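How to pace a long climb without a power meter

Ramden will sell you a chart that says to hold 296 watts to the top. I don't trust it, and you don't need it. Ride the first 3 miles slow enough to talk in full sentences. If you can't, shift down.
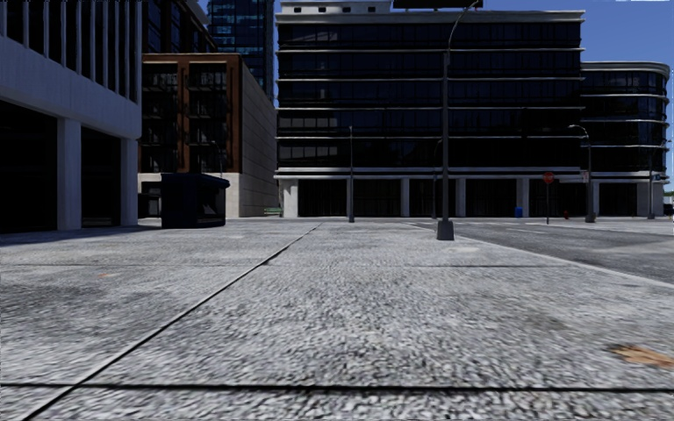

Gray concrete building and pavement, with a dry leaf at lower right.

Drink before the road tilts up. On the Alton climb, around 2,000 feet of gain, I ignore my heart rate until it passes 186, then back off for a minute. Standing up early rarely helps, whatever the club says.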